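Print this page | E-mail this entry

Workshop notebook, Skedmont bench
10/07/2022
Entry by Gwion Phillips

Light wood boxes, second batch: finishing and lid fit

Picking up from the last entry. The Heston boxes are glued and out of the clamps. Joints checked with a small square at all four inside corners. One box is out of square by more than I want and has been marked with pencil on the underside. It can be used as the test piece for finish. Not worth taking apart.

Glue squeeze-out: less than in the January batch. I masked the inside faces this time and pulled the tape while the glue was still rubbery. Two spots were missed near the bottom panel and had to be scraped. Scraper, not chisel. The chisel left a dent last time that showed under the oil.

Sanding sequence for the outside faces: 120, 180, 240, then 400 by hand on the top edges only. Tried going to 400 on the full faces on the scrap box and the oil did not take evenly. The surface was too closed and the first coat sat on top in patches. Wiped back with a rag, sanded at 240, recoated, and it evened out. So 240 is the stopping point for faces. Do not let anyone "improve" this.

I also tried 1000 on one top edge to see if it gave a better slide against the lid. No difference I could feel. It did take longer and it rounded the corner over slightly. Dropped.

Lid fit. The drawing calls for a lid that lifts off without the box coming up with it. On the first batch the lids were cut tight and then swelled. When the humidity in the shop rose, they had to be tapped off with the heel of the hand. This batch has a wider gap, set with a folded business card on each side as a spacer before the locating strips were glued down. Crude but repeatable. The lids now drop on under their own weight and come away clean. I have left a test box by the sink for the weekend to see if it closes up. Result to follow.

Locating strips: glued only, no pins. Heston asked for pins in the first drawing, then took them out in the revision. I agree with the revision. The strips are too thin to pin without splitting, and the glue area is enough for the load. If a strip comes loose it can be reglued in 15 minutes including setup.

Finish: one thin coat of hard wax oil on the outside, nothing on the inside. Barncombe wants the insides bare so that the contents do not pick up the smell. That makes sense, but bare wood marks easily, so hands need to be clean when the boxes are moved. There is a gray smear on the inside of one box already, from somebody's fingers or from the scraper. It came out with 240 and a light touch.

Coating order that worked: underside first, set on the nail board, then sides, then top edge last with whatever is left on the pad. Wait ten minutes, wipe off everything that will come off, turn the rag, wipe again. The spread-out rags go flat over the rail outside. Not in the bin, not in a ball.
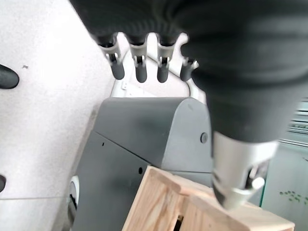
Edge treatment needs a decision. The top edges are currently broken with one pass of a block at 45 degrees. Heston wants them crisp. Barncombe wants a radius because a sharp edge in softer wood bruises the first time something touches down on it. I am with Barncombe on this. I suggest a 1 mm radius on the outside edge and just a knocked-off arris inside, so that the lid seat stays full width. Will do one each way and put them side by side before the rest are touched.

Stock. The boards from Sombatkul were straight and needed very little planing. Two had a bow across the width, which I used for the short ends where it does not matter. There is enough left for 14 more boxes if the bottoms come out of the offcuts, fewer if they do not. The rack label still says the old thickness and should be changed before somebody sets the saw from it.

Saw note: crosscut fence is reading slightly heavy again. Cut a test piece and measure it. Do not trust the scale. I have not reset it because the rest of this batch needs to match the parts already cut. Reset after the last box.

To do:
- check the lid on the sink box
- radius sample and crisp sample, same board
- relabel the rack
- reset crosscut fence once the batch is finished
- order 240 discs, the box is down to the last few
- ask Heston if the revised drawing has a number, mine only has a pencil "B"

0 comments | 2 shares
Print this page | E-mail this entry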